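Unit 6: Perception and grasp planning in clutter
Course handout, Robot Software Lab 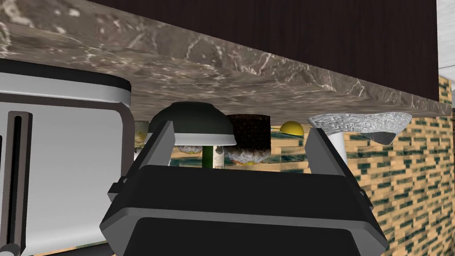 Figure 6.1. Simulated wrist view, gripper open, objects under a marble countertop.

1. What this unit covers

So far the planner has been given object poses for free. From this unit on it gets them from your own perception node, and they will be wrong some of the time. You will write the part of the stack between the segmented depth image and the arm controller: pose estimate, grasp candidates, collision check, approach path.

All work is done in the Werkodton kitchen scenes. Install the Nirorance planning package before the lab and run its self-test. If the self-test fails on the collision library, rebuild with the flags in the Unit 2 handout.

2. Reading the wrist view

Figure 6.1 has most of the problems you will meet. The fingers cover part of the view. The left one overlaps the upside-down green bowl, and the right one overlaps the stem of the mushroom-shaped object. A segmenter that does not know about the gripper will either cut these objects short or join them to the finger.

Use the finger mask. It is computed from the joint angles and the gripper mesh, so it has to be updated every time the opening changes. Pixels inside the mask are unknown. Do not set them to free space. This was the most common mistake last term and it costs a lot of collisions.

Partly hidden objects are the second problem. The yellow dome-shaped item sits behind its neighbors and only a small part shows. Your pose estimate should come with a confidence value, and anything under the threshold in the config file should be passed to the planner as an obstacle only.

3. Grasp candidates

The sampler returns 400 candidates per target. Filter in this order:

Reachability. Drop any candidate with no inverse kinematics solution.
Finger clearance. Check both fingers at full opening, then at the closing width.
Palm clearance. The palm housing is much larger than the fingers and is easy to forget.
Approach path. Check the last 9 cm in a straight line.

With a countertop overhead, top-down grasps on the bowl will nearly all fail the second or third filter. Expect side approaches to be what is left. If nothing is left, return an empty list and let the task layer choose another target. Do not loosen the margins inside the filter.

4. Collision model

The countertop, cabinet panel, brick wall and white appliance are fixed and are loaded from the scene file. The long handle on the appliance door is a separate shape. Keep it in the model – with the arm this low, the gripper housing passes close to it.

Small objects are added from perception as convex hulls. A hull is a poor fit for the mushroom-shaped item, with its wide cap over a narrower stem. It fills in the space under the cap, so stem grasps get rejected. Split the object into two hulls if you want to keep them.

5. Lab task

Run your pipeline on the 196 test scenes in the Vostus folder. Log the target, the number of candidates after each filter, and the reason for each failure. The baseline gets a valid plan in 78 scenes. Report your own number and include the log.

Run with the fixed seed first. Then turn on depth noise and run again without changing any settings. Write half a page on which filter changed most between the two runs.

6. Before the next unit

Read the Abdelaziz notes on replanning, sections 1 to 3. Bring a working finger mask. Unit 7 closes the gripper during the approach, and the mask code will be reused as is.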